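Adding a Listing in Vemora

Before you start, have the signed listing agreement and the parcel number on hand. You need an Agent or Broker login. Assistant logins can save drafts but can't publish.

1. From the Listings menu, choose New Listing.

2. Enter the street address and click Match. If the county record comes up, check the lot size against it. Lots in the Sedthorpe subdivision often show the old unit numbers, so correct these by hand.

3. Enter the living area in square feet, digits only (1737, not 1,737). Leave out the garage and any unfinished basement.

4. Upload your photos. Each listing holds up to eight.

Note: Photos are saved in the order you add them. The first one becomes the cover and shows up in search results and email alerts.

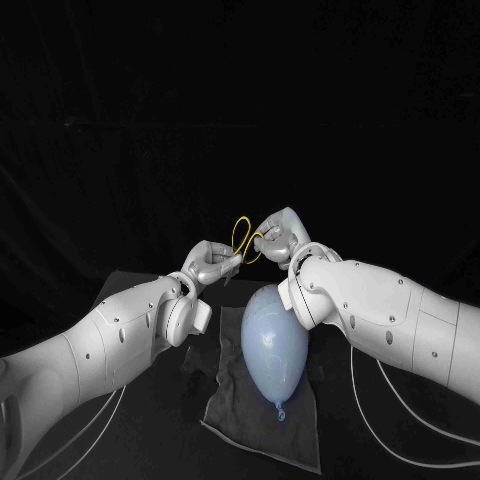
5. Write the public remarks. The limit is 900 characters, including spaces. Gate codes and lockbox numbers go under Showing Notes, which only agents can see.

6. Set the list price and the start date for showings.

7. Click Preview, then Publish.

Caution: Once a listing is published, the address can't be edited. To fix it you have to withdraw the listing and enter it again, and the days-on-market count carries over.

If Match returns error 184, the parcel number is already in use on an active listing. Contact your office administrator.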